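Fludton Allotment and Garden Society
Minutes of the spring general meeting, 2023-04-22

Present: a quorum, once the people in the parking lot had been asked to come inside. Apologies were received from the usual members, for the usual reasons.

1. Minutes of the last meeting
The December minutes were approved with one correction. The word "compost" in item 4 should have read "compromise." There was no compromise on the compost.

2. Water
The standpipe at the lower end is still leaking. The secretary has written to the Zelport water office again and received the same letter back, with a new signature. It was agreed to write a third time, more shortly. In the meantime members are asked not to fix the leak with string.

The second rain tank holds 3000 liters when full. It has never been full. A motion to move it under a roof that drains was carried, with two against, both of whom have plots next to the present spot and like the shade.

3. Plot rents
Rents stay as they are for another year. The balance stands at $243 after the mower repair. A member asked if the mower now works. The chair said it had been repaired.

4. The Mikuš path
The path between the Mikuš gate and the bean rows is to be widened so that two wheelbarrows can pass. Discussion of which wheelbarrow should give way took up most of the first hour and was referred to the next meeting.

5. Shared wash shelf
Soap and hand towels for the wash shelf will be bought out of the general fund. Members wanting anything fancier may bring it themselves. Toiletries in an open cardboard box on a wooden table: 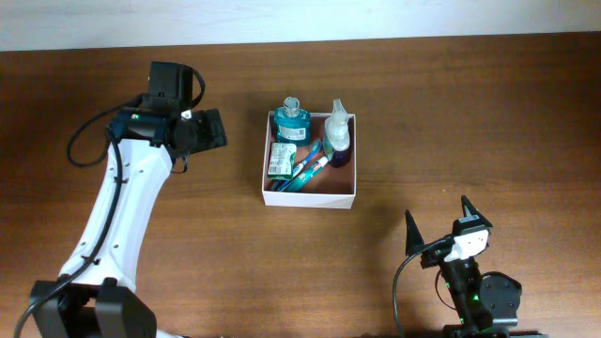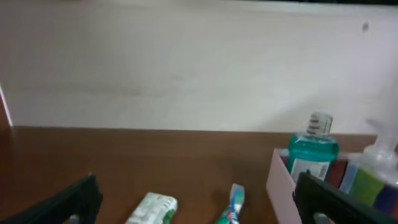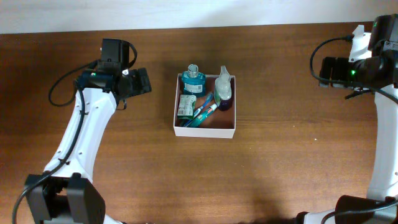

This page was last changed after the spring general meeting.

6. Slugs
The trial of Plundus pellets was discussed. Half the room thought there were fewer slugs and the other half had brought some along. The trial will continue for five more weeks. Jars must have lids.

7. Summer show
The show will go ahead on the top field. Classes are the same as last year, except that "longest runner bean" will be measured by a judge and no longer by the grower. Marrows must be lifted onto the table by the person entering them.

8. Any other business
The scarecrow on the corner plot was said to be wearing a member's good coat. The member would like it back. The plot holder pointed out that it had been on the fence all winter. Both were asked to settle it outside, and did so at some length.

The gate code will change at the end of the month. Please do not write it on the gate.

The meeting closed when the hall lights went off.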